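March 2022
By Ningsih Ismail
4 min read

So we finally did it. After touring what felt like every daycare within driving distance, we signed the papers for our son at a little home-based place over on Birar Street, and I have been promising a few of you that I'd write down how we got there.

Quick background: he's two and a half, he's been home with my mother-in-law since he was born, and in December she told us (very sweetly, over dessert) that her knees were done chasing him. Fair enough! I had no idea how early people get on these lists. The first center I called, Mondell, had 16 families ahead of us for the toddler room and wanted a deposit just to be number seventeen. I paid it. I panicked, okay?

We toured Purnex next, the big shiny one by the highway. Gorgeous playground, and a security door that took me three tries to get through. They charge $249 a week for three days, and meals are extra. The director was nice but she kept calling him "your little one" and never asked his name, and I couldn't get past it.

The home daycare was $219 a week for the same three days with lunch included, and there are only six kids. Rizal Sinaga, whose twins went there, had told me to show up around pickup time and just stand there and listen. Best tip I got from anyone. I heard a little girl refusing to go home until she'd finished her puzzle, and the teacher sat right down on the rug and finished it with her while her dad waited. I was pretty much sold by the time the shoes were on.

Things I wish I'd asked sooner - how many sick days before they send you a bill anyway, who covers when the teacher is out, and whether they'll let a kid skip the nap. Ours will skip the nap. I also forgot to ask about diapers completely and had to call back twice.

We started with two short mornings. The first one he cried, I cried in the car, and then I sat in the Simanjuntak bakery parking lot eating a roll until it was time to get him. The second one he waved at me like I was the mailman. Packing is the part I'm still figuring out (extra pants, extra extra pants, the blue cup and only the blue cup).

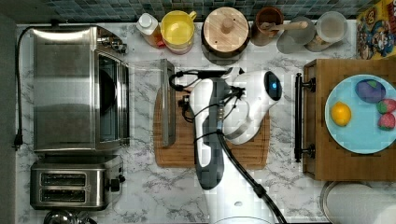 Cutting board on the marble-look counter.

Next week we go up to full days, and I've got labels to iron onto all of his tiny socks. If your kid has been through the drop-off thing lately, tell me how long the crying lasted. His or yours, I'll take either.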